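Teaching > Robot Learning > Handouts > Unit 7

Learning from hand-held demonstrations: notes on the Meltetti method

January 31, 2023
By the course team

These notes go with the second half of the unit. Read them before the practical and bring a copy with you. The first half dealt with collecting demonstrations by driving an arm remotely. Here we look at what changes when a person holds the gripper and does the task by hand.

1. What is recorded

Each hand-held unit has a camera fixed to it, looking out past the fingers. For every time step the Meltetti pipeline stores the camera image, the position and rotation of the unit, and how far the fingers are open. No arm is involved. The policy is trained to predict a short run of future gripper poses, given the last 2 images and poses.

Poses are stored relative to the current one. If they were stored in room coordinates, moving the table by a hand's width would spoil the data. Several of you got this wrong in the July test, so check it first when a policy reaches confidently for the wrong place.

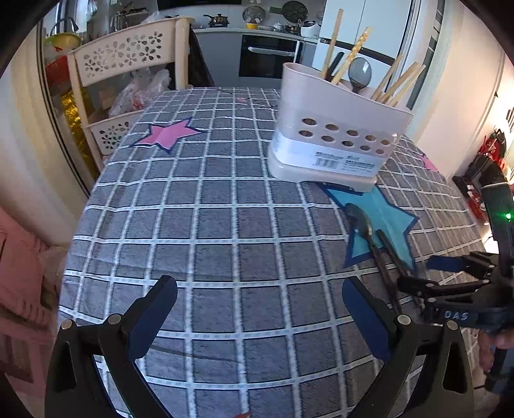 2. Two hands, two views

With two units there are two image streams, and each must be matched in time with the other. We also need the pose of one gripper as seen from the other. Meltetti calls this the cross pose and adds it to the input. It matters most when the hands are far apart, because one camera may then see nothing of the other hand. In the table-top work with cutlery, the view past one pair of blue-padded fingers takes in the second gripper coming from the right, its jaw pointing towards a spoon and a pair of dark chopsticks. An image like that carries some of the cross pose already, but only while both units stay in view. Do not rely on it. Train once with the cross pose and once without, and compare.

3. Results to know

The Doltia set holds 1,369 demonstrations, all with two hands, and was split by household so that no kitchen appears in both training and test. Three findings are examinable:

- Removing the cross pose hurt handovers badly and single-hand picks hardly at all.
- Adding more homes helped more than adding more repeats in the same home.
- Thin objects lying flat were the hardest to pick — most failures were fingers closing slightly too high.

The third point is partly a matter of hardware. Soft pads bend when they touch the table, and the recorded finger opening does not show this.

4. For the practical

Work in groups of 3. Use the Varma loader, which already drops demonstrations with lost tracking. Plot the two pose streams before training and look for jumps. Hand in the plots along with your code.

Related handouts
Unit 5: Remote driving and its costs
Unit 6: Time matching of sensor streams
Unit 8: Moving a policy to the Pumari arm
Reading list for Units 5 to 8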